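Home | News | Red Carpet | TV | Music | Contact

A day at the Skitia fan fair

The Skitia fan fair is held twice a year in an exhibition hall next to the rail station, and the spring one filled both floors. A day ticket cost $50, with another $20 if you wanted a signed photo. I went for the whole day and paid for one photo.

Doors opened at ten. The line moved fast, but the bag check had a single table and that held everyone up. The organizers said they had sold 1,399 advance tickets, and the main hall felt full by eleven.

Shazia Satti was the first guest on stage. She spoke for half an hour about leaving the hospital drama Wirkard after its third season. She said she was tired, that she and the producers are still on good terms, and that she would go back for a guest part if the dates worked. She would not talk about her engagement, and the host moved on when she asked him to.
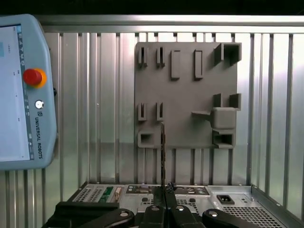
Knut Sauerland came next, and his talk was the one people were still discussing at lunch. He has been off television since February of last year and has spent the time at his sister's farm. He is writing a book. He read two pages from it – mostly about his first agent – and then took questions. Someone asked if he was dating his old co-star Gillespie Dow. He said no, they have dinner now and then.

Lunch was expensive. The sandwich stand on the lower floor had run out of everything except egg by one o'clock, so I ate outside.

The signing tables were upstairs. I chose Panagiotis Gavalas, who played the brother in Jutska, and waited 50 minutes. He was polite and signed with his left hand. The woman ahead of me had brought four DVDs and he signed all of them at no extra charge.
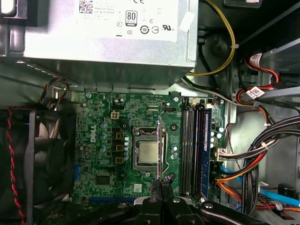
A Dell motherboard and the power supply in an open desktop case.

Rory Rennie closed the day with three songs from Su, the album he put out last fall. The sound was poor at the back, so move forward early if you go. He told the crowd he is getting married in the summer and that the wedding will be small, with no magazine deal.

I left at six. Coats took another 20 minutes to collect. The next fair is in the fall, in the same hall, and day tickets will go on sale through the box office.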